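**January, wash-up counter, Cakuvov kitchen**

Second entry on the grout. Skip to "Ionizer" if you only want the argument about the ionizer.

Background for whoever reads this later. Plomitz sent us the Flillex sealer free, with a leaflet that says one treatment makes tile joints stain-proof for around 2000 wipe-downs. I don't believe the number. I don't know what a "wipe-down" is supposed to be (cloth? sponge? with soap?) and the leaflet doesn't say. It also doesn't say what the joints looked like at the end of their test, only that they "passed."

I agreed to try it on the counter at Cakuvov because it's a real kitchen counter that gets used hard, and because Zulkifli Sutanto has wanted those joints fixed for as long as I've known him. He thinks the sealer will do it. I think cleaning the joints properly before you put anything on them will do most of it, and the sealer will get the credit.

So the plan is:

- clean all the joints on the near side of the sink the same way, stiff brush and plain dish soap
- seal the left half, two coats, leave the right half bare
- don't tell the people who do the dishes which half is which
- look again in six weeks

Zulkifli says the test is unfair to the sealer because the left half gets more use. Maybe. If it's any good it should cope with that. 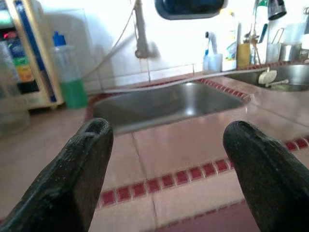
Picking the test strip took longer than cleaning it. I wanted joints of one kind and this counter has two. The big pinkish-beige tiles have thin lines with a lot of plain tile between them, and then there's the band of little dark red squares across the counter, where it's grout every inch or so. There's also a thin line going diagonally over one of the big tiles in front of the sink. I've been calling it a crack and Zulkifli has been calling it a joint. A diagonal joint makes no sense to me in that spot, but I ran a fingernail over it and couldn't feel an edge, so I've left it out of the test and out of my opinions. The red band is the better place. More grout, closer to where people stand, and if anything is going to stain it's that.

Settled on the red band, then. Marked the halfway point with a pencil tick on the underside of the counter edge.

Cleaning went fine. The joints came up a good deal lighter with soap and a brush, which is my whole point, and I wrote that down before any Flillex was opened so that it can't be rewritten afterward. Zulkifli initialed it. He also wrote "for now" next to his initials.

First coat: goes on like milk, smells a little of vinegar. Leaflet says to wipe off the excess "when hazy." It never went hazy. I wiped it off anyway after a cup of coffee. Second coat the same. Either the haze is a thing that happens on some other kind of grout or the person who wrote the leaflet had a different bottle.

Water drop check the next morning. Drops sat up on the sealed half and soaked in on the bare half. Zulkifli was very pleased. I pointed out that cooking oil would give you the same picture. A drop standing up on day one says the stuff is on there. It doesn't say anything about tea or soy sauce, or about a pot dragged over the edge twice a day.

**Things that will mess up the result**

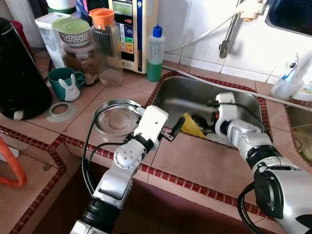 The sponge is my main worry. People use the same yellow sponge on the pans, the basin and the counter, and the rough side will take off any coating if you lean on it. I can't control that without standing there. I thought about swapping in soft sponges and decided against it. If a sealer only lasts in a kitchen where everybody is gentle, then Plomitz should print that on the leaflet.

Next is where the water goes. The faucet comes out of the wall, so when the stream hits something in the basin it splashes toward whoever is washing, and that's right onto the front tiles. I think the splash lands more to one side than the other but I haven't checked. Should do that with some paper towel laid along the edge before I claim anything about left versus right. (Zulkifli, if you get there first, please write down which way the pan was facing. It matters more than you'd think.)

Then there's the gray hose lying across the back of the counter. Things collect along it. I asked Iglesias, who did the plumbing, whether it could be clipped to the wall and got "sure," which I've had before. Not touching the back joints for this reason.

And the brush. I cleaned both halves with the same brush but I did the left half first, when I was fresh and cross, and the right half after. So the left may be cleaner for reasons that have nothing to do with Flillex. I should have gone back and forth in short stretches. Noted, too late now.

**Ionizer**

Zulkifli's other idea is to wash the joints with water from the ionizer at the back, alkaline setting, in place of soap. His aunt does this. I said no for the test, since that's one more thing changing at once, and no in general until somebody shows me it beats tap water with a bit of soap in it. He can have the strip of joints by the second sink to play with. If he does it he needs a matching bit done with plain tap water, same cloth, same number of passes. He agreed to this faster than I expected, so I assume he's not going to do it.

Before any of that the back of the counter has to be cleared. Every item there needs a home somewhere else, or it gets lifted, wiped under and put back in the same spot.

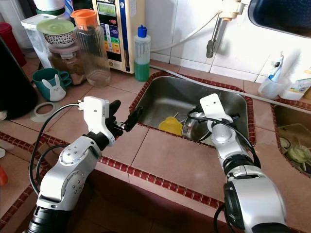 *Back of the counter, with the ionizer, the rabbit mug and the green bottle. Pot and sponge in the basin.*

My list for that shelf of stuff, to argue over:

- tape: drawer
- toothpaste: bathroom, surely
- mug with the rabbit: stays, I've been told
- pitcher with the orange lid: fridge door if it fits
- green liquid: needs a label. If it's dish soap, fine. If it's anything with acid in it, I want to know before it gets near the sealed half

**To do**

- paper towel splash check
- ask Plomitz what was wiped, with what, and how hard. Ask again if they send the leaflet back as the answer
- chase Iglesias about the hose clip
- tea and soy sauce spots on two spare tiles, one sealed, one bare, so we have something to look at that hasn't been through the dishes
- find the rest of the Flillex, it's not where I left it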